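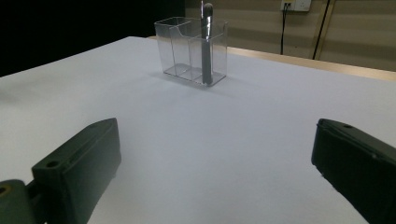
Review: Flalia Clear Desk Organizer

Print | E-mail

By Marlina Wijaya
12/22/23

I bought the Flalia in November to get the small things off my bathroom counter and, when that went fairly well, bought a second one for my desk. I have used both every day since. It is a simple product and most of what matters about it comes down to size, cleaning and how well it stays put.

What it is

The Flalia is a clear plastic box with a tall section at the back and a lower section in front. It comes in one piece with nothing to put together. There is no lid and there are no drawers. It is sold for pens, but the box also mentions makeup brushes and kitchen tools, and the shop where I found it had it on the bathroom shelf.

I paid full price. Nothing was sent to me for this review.

In the bathroom

Full-size face brushes stand up well in it. The handles reach the bottom and the heads stay clear of each other as long as you don't pack them in. Short eye brushes are a different matter. Mine sink down into the tall section and I have to fish them out with two fingers, so they now live in the front.

Lipsticks and a tube of concealer fit in the front section standing up. A compact does not fit anywhere. Neither does a hairbrush, but I didn't expect it to.

The box does not slide much on a dry counter. On a damp one it does, and there are no rubber feet. I bought a pack of small stick-on pads at the hardware store and put one under each corner. That fixed it.

On the desk

I like it a little less here. Pens and pencils are fine. Scissors make it tip forward if the rest of the box is empty, and a ruler leans out at an angle that gets in the way of my lamp. Sticky notes have to stand on edge.

My coworker Kadir Tekin has had the same box on his desk for longer than I have. He keeps a bag of coins in the bottom for weight, and his doesn't tip. He also told me he has dropped it off the desk more than once with no cracks. I have not tested that.

Cleaning

Clear plastic shows everything. Powder collects in the bottom corners within a few days, and fingerprints show up on the front in morning light. Warm water and dish soap take care of both. The corners are tight, and I use an old toothbrush for them.

Do not use paper towels. I did the first week and there are now fine scratches on one side. A soft cloth leaves no marks. The care slip says not to put it in the dishwasher, and I haven't.

Hard water leaves spots if you let it air dry. Wiping it down right after rinsing takes a minute.

How it compares

Before this I had a Cullau brush cup, a round ceramic one. It is heavier and never tips, and it hides the dust. It also has no dividers, so everything ends up in one bunch and the brush I want is always in the middle. I still use it for toothbrushes.

I also tried the Pornon spinning stand at my sister's house. It holds a lot more and costs more than twice as much. If you have a large collection, it is the better buy. It takes up too much of a small counter for me, and hers had started to squeak.

Good points

- Easy to see what you have
- Dividers keep things apart
- Fits on a narrow shelf
- No assembly

Bad points

- Scratches easily
- No rubber feet
- Tips with heavy items in front
- Short brushes get lost in the back

Should you buy it?

For brushes and a few tubes, yes. For a desk, I would look for something heavier or plan on adding weight. I'd pay a little more for a version with feet already on it, and the company doesn't seem to make one. I have kept both of mine, and the one in the bathroom is the one I would replace if it broke.

Print | E-mail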